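Drying and pairing socks without losing their shape
Laundry notes, Wollason Household Pages

Most sock wear occurs in the wash and on the line. The elastic in the cuff degrades with heat and with sustained tension, and the looped pile inside the foot mats when it is dried too fast. The settings below suit cotton-rich socks washed in a front loader.

Washing
Turn socks inside out before they go in the drum. Skin flakes and grit sit on the inner face, and the outer face pills less when it is turned in. Use a mesh bag for anything ankle length or shorter. Fill the bag to half its volume and close the zip fully.

Wash at 30 degrees for colours and 40 for plain whites. Spin at 630 rpm if the machine allows it; the nearest lower setting is acceptable. Leave out fabric softener, which coats cotton fibres and reduces their absorbency. For grey soles, soak for 50 minutes in warm water with an oxygen-based whitener, then run a normal cycle. Chlorine bleach will attack the elastane.

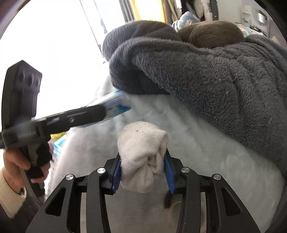 Drying time depends mainly on how much of the fabric is exposed to moving air. Pull each sock out flat by the toe and heel before it is pegged. A white sock left crumpled, its terry-like fabric bunched into a rounded mass, offers much less surface to the air, and the inner folds can stay damp after the outside feels dry. Peg at the toe so that the weight of the water does not hang from the cuff. Space the pegs so neighbouring socks do not touch. In winter, an indoor airer in a room with an open window is preferable to a closed laundry.

If a tumble dryer is used, select low heat and take the socks out while the cuffs are slightly damp. Finish on the airer. Clean the lint filter after every load.

Pairing and storage
Do not ball socks by folding one cuff over the pair. The outer cuff is held stretched for as long as it sits in the drawer. Lay the two together, fold in thirds and stand them on edge. A drawer divider 5 cm wider than the folded sock is sufficient.

Keep unmatched socks in one place for two wash cycles, then cut them up for cleaning rags. Terry cotton works well on taps and skirting boards.

Previous: Removing collar marks
Next: Descaling a steam iron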